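Jurilel is a method for teaching robots to fold laundry from demonstrations recorded with hand-held grippers. It was developed by Kerttu Aaltonen and Dorin Pană, who wanted training data from real bedrooms and were prepared to fold a great many pants to get it.

A demonstrator works with a gripper in each hand while a camera on the tool records the task. No robot attends, which keeps costs down and the bedspread intact.
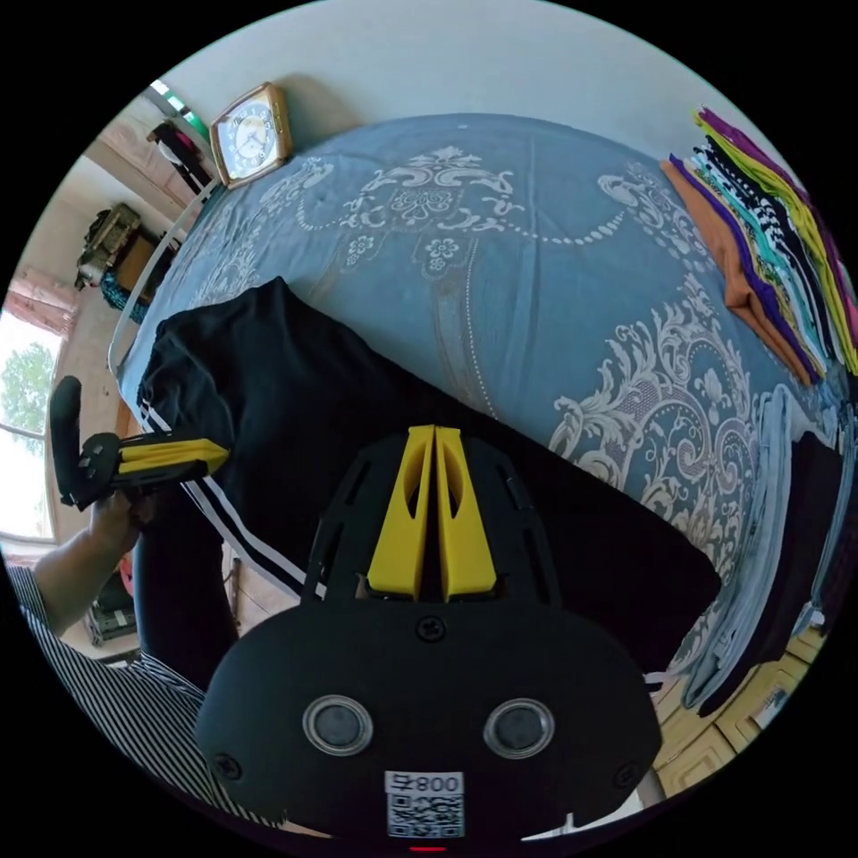 Track pants spread on a bed, with two yellow-fingered grippers.

The first policy was trained on 573 demonstrations, of which 241 involved pants. In 50 test trials it failed most often at the waistband, a part the authors had called "trivial" in their proposal. A later version, by Raili Harju, added 3 regrasping steps and improved results on pants. Fitted sheets remain an open problem, as they do in most homes.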